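Konevetti Handheld Gripper Pair - a long-term review from the spare room

I should say at the start that I am not an engineer. I teach woodwork three days a week and I like making things that move, and for the past year or so the thing I have most wanted to make move is a pair of arms that can fold a towel. My friend Svend Þrastardóttir and I have been building them between my spare room and the shared workshop at Grarkmont, and if you have ever tried to get a machine to do anything with cloth you will know why it is still going on!

The arms themselves are home-made and I won't bore you with them (well, not much). What I want to talk about is the set of handheld grippers from Konevetti, which you hold yourself, one in each hand, and do the job with while everything is recorded. The arms then learn from the recordings. We had been steering the arms with a pair of old game controllers before this, and it was like folding laundry in oven gloves through a letterbox, so I was ready to be pleased.

They cost me 400 for the pair, second-hand, with one charging lead between them. That is a lot of money for something that picks up towels. I thought about it for most of January and then bought them anyway.

Setting up took me a whole Wednesday evening. The booklet is thin and assumes you already know what you're doing, and the pairing step on page 19 has the order of the two buttons the wrong way round (hold the small one first, then the trigger). Once they had found each other they have stayed found, I'm glad to say, and I've only had to go through it all again once, after I let them both run completely flat.

In the hand they are lovely. The body is big and rounded and looks a bit like something from a dentist's, but the weight sits well back over your wrist and I can go on for a good long while before my thumbs complain. Svend has much smaller hands than I do and finds the reach to the trigger a stretch, so she does shorter goes and swaps for the keyboard in between. The jaws close smoothly and you can feel through the trigger when they have hold of something, which the game controllers never gave us at all.

Cloth is where they earn their keep. A tea towel, a flannel, a pillowcase, all fine. Thick fleecy stuff is harder, as the jaws tend to take up more than you meant them to and you get a lump near the corner. My trick is to come in low and flat, nip the very edge and then draw the two hands apart slowly before lifting. I did 76 folds in one weekend that way and threw out 24 of them, mostly for being impatient. The arms have learned a passable half fold from the rest. The second fold is still a shambles, but a cheerful one. 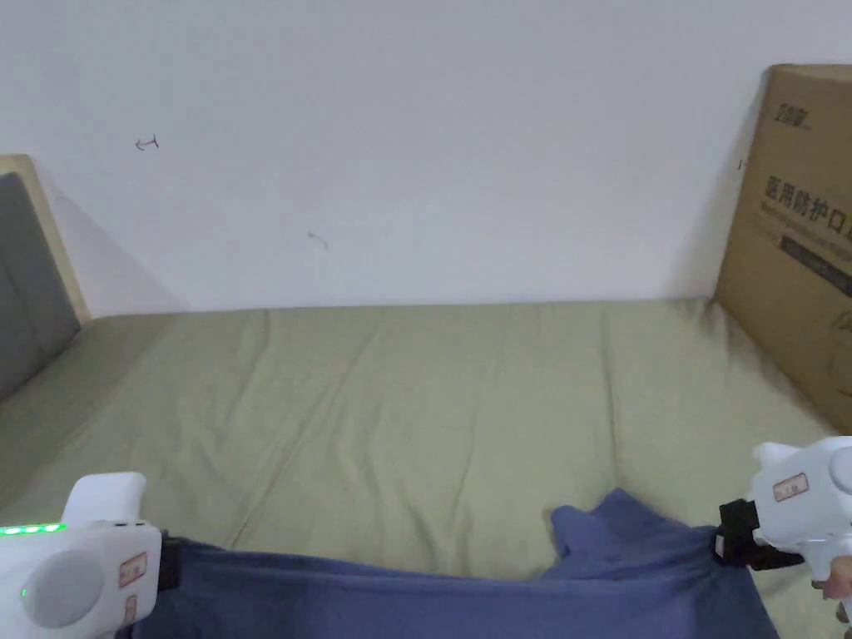 Words and picture: Gunhild Snorradóttir
Filed under: Workshop, Robots at Home

We do most of the recording on the spare bed with a plain green fitted sheet, and I would recommend something similar if you are starting out. A blue cloth on green shows up nicely, and a bed is a kinder height for the back than our bench at Grarkmont. I did try a patterned duvet cover early on and the results were dreadful.

Grumbles, then. The lead is too short. The jaws pick up fluff and want a wipe after every session. The green lights are bright enough to be tiresome of an evening, and I'd love a way to turn them down. And I wish Konevetti sold spare jaw pads singly - you have to buy the full kit, and I only ever wear out the right one.

I also borrowed the Frandsen pair from a man at the workshop for a fortnight. They are lighter and the software is friendlier, but the trigger is all or nothing and I kept dropping corners. For hard things like blocks and cups I might choose them. For towels I went straight back to mine.

Would I buy them again? Yes, and I'd hold out for a pair with both leads. We are moving on to socks next, once the second fold behaves itself.

Comments (4)

tinsnips
Thank you for the page 19 tip, I had been swearing at mine all morning. Paired first time.

Marit K
Have you tried a dab of rubber glue on the jaw pads? I did mine with the Zakside one and it holds thin cotton much better. Peels off if you don't like it.

Gunhild
Marit, I haven't, but I will! Does it leave anything behind on the cloth?

Marit K
Not once it's dry. Leave it overnight.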